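The Second Line of the Budget 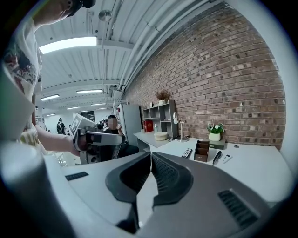 The long room at Bisonent, with the brick wall and the good end of the desk.

Snežana Grgić had a sheet of paper with one question on it, and the question was how many grippers.

She was not an engineer. She had been hired to look after the money, and before Bisonent she had looked after the money of a company that sold window blinds. At the blinds company, when somebody wanted a new machine, he came to her with a folder. At Bisonent they came to her with a sentence. "We need more hands," Ludovik had said on Monday, and he had gone back to his place by the brick wall as if the matter was now solved.

So she went down to the long room to see for herself. She took her sheet and a pencil, because she believed that a person with a pencil is given better answers.

The work was going on. A man in a white shirt with a red and black pattern on it was holding one of the grippers by its handle, and the white cube with the black squares was tilted on top of it like a hat. She stood near the end of the desk, between the two remote controls and the plant with the white flowers, and tried not to be in the way.

"Is that one of ours?" she asked.

"It is one of the Rustads," said Ludovik. "We have 2 of them. You wrote the check."

She remembered the check. She had not known that it would have a hat.

"And how long does it live?"

Ludovik thought about this. He was a tall, slow man who did not like to say a number before he had looked at it from all sides, and this was the quality for which she could forgive him many things. "The body lives long," he said. "The fingers not so long. The inside of the finger has small ridges. When the ridges are gone, a cup will slip, and then the whole morning is not useful."

"How many mornings until the ridges are gone?"

"With one person, 60. With two persons, I did not measure."

She wrote down 60. Under it she wrote the word fingers, and she put a line under the word. In his sentence on Monday there had been no fingers at all.

That evening she stayed after the others. She liked the building when it was quiet and only the ventilation was speaking. She opened the offer from Rustad and the offer from Motent and put them next to each other on her table.

Rustad wanted $1,711 for one gripper. Motent wanted less, but Motent did not say how much less until the third page, where it was also written that the fingers were sold only as a set together with the handle. She read this sentence two times. Then she made a small calculation in the margin, and the cheap gripper became, by the end of one year, the expensive one.

She felt a little happiness at this. It was the same happiness that she used to feel when she found a wrong invoice, and she had never been able to explain it to her sister, who was a dentist.

But the Rustad offer also had a hole in it. It was for one gripper, with one pair of fingers, delivered. It did not say what a spare pair cost. It did not say who would pay if the handle stopped answering to the finger of the person who pressed it. She wrote to them a polite letter with four questions, and she ended it with "I am waiting for your kind reply," as she had been taught in school, and went home.

The reply was not so kind, but it was complete. Spare fingers could be bought alone. The warranty was for 12 months and covered the handle if nobody had opened it.

"Did somebody open it?" she asked Ludovik at lunch.

He looked at his soup for a long time.

"Ludovik."

"One of them," he said. "Only a little. There was a noise."

"Is there still a noise?"

"No. I am good at noises."

She took her sheet out of her pocket, and next to the first gripper she wrote "warranty", and next to the second gripper she wrote "Ludovik". Then she looked at what she had written, and it seemed to her correct from the point of view of accounting.

They argued after this, but in a friendly way. He wanted four new ones. He said that if there were four more, then four more persons could work at the same time, and the whole plan would be ready before the winter holiday. She asked where the four persons would stand. He showed her with his arm the desk and the floor along the brick wall. She asked who the four persons were. He lowered his arm.

"We could hire," he said.

"A person is on another page of the budget," said Snežana, "and that page is full."

He walked to the window of her office and back. She could see that he was doing the same thing that he did with numbers, only now with a wish, turning it to see if there was a smaller wish inside.

"Two," he said at last. "And fingers."

"How many fingers?"

"Many."

"I cannot write many."

He sat down and took her pencil, which she did not usually allow. He divided the mornings by 60, carefully, the way a child divides, with the remainder written at the side. He did it once for one person and once for two, where he had to guess, and he put a question mark by the guess. She liked the question mark more than anything else he had brought to her in that year.

The order was signed on Tuesday, November 27, 2018. It had three lines. The first line was two grippers from Rustad. The second line was fingers, and it was longer than the first, because she had insisted to describe them exactly. The third line was a small amount that she had called "various", and which was really for the next noise.

She took the copy down to the long room herself. Ludovik read all three lines standing up, and when he came to the third he raised his eyebrows.

"What is various?" he asked.

"It is for you," she said. "Please keep the receipts."

He folded the paper and put it in his shirt. Then he asked her if she would like to try one before she went back up, now that she knew what it cost. She said that she had a meeting. She put her sheet down on the desk and held out her hand.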